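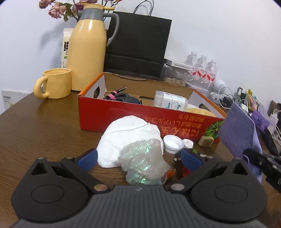
Call for Participants: Draft Practice Guide for Hand-Held Gripper Operation

Drakos is seeking operators and reviewers to test a draft practice guide for hand-held gripper work on household objects. The guide sets rules for workspace layout, grip selection, two-handed operation and the reporting of failed attempts. It will be tested at our Grostbridge site starting in March, with a second group at Itham.

Background

Section 4 of the draft covers mixed tabletops, where soft, rigid and very small items share one surface. Operators trained at different sites currently follow different habits. Some clear a working area before the first grasp, while others leave the table as they find it. The draft permits both, provided that the choice is recorded before the session begins and does not change until it ends.

Participants will be asked to apply the rules as written. A rule that is slow, unclear or impossible to follow should be reported by clause number. Please do not work around it.

What participants will do

Each participant completes 500 recorded grasps over 7 sessions. Tasks include picking up and folding small cloths, sorting loose items into open boxes, and moving caps, tissues and thin plastic wrap. A session lasts two hours, with a break at the midpoint.
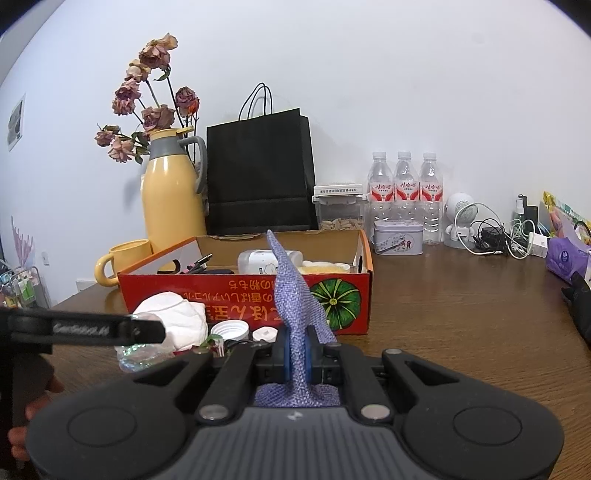

Cloth tasks are governed by clauses 4.2 through 4.7. The operator closes the pads on the fabric, lifts it clear of the table and holds it steady before any further motion. If the second gripper is not needed, it stays to the side and does not cross the line between the first gripper and the next object. Slips are logged as slips, even when the cloth is recovered on the next attempt.

Reviewers attend two sessions as observers and mark each departure from the draft on a standard form. They do not speak to operators during a recording.

Who can apply

Operators need full use of both hands and normal or corrected vision. Prior experience is helpful but not required – training takes one day and is paid at the session rate. Reviewers should have worked with written procedures in a laboratory, factory or test facility. Applicants who helped write the earlier Mendholm procedure may apply as reviewers only.

Conditions

Recordings may include hands, forearms and voices. A consent form is sent with the offer and must be signed before training. Participants may withdraw at any time and are paid for all sessions attended.

How to apply

Send a one-page summary of relevant experience to Shabnam Bajwa, stating the role and preferred site. Questions on the text of the draft go to Eun-ji Seo. Applications close 5 December 2020.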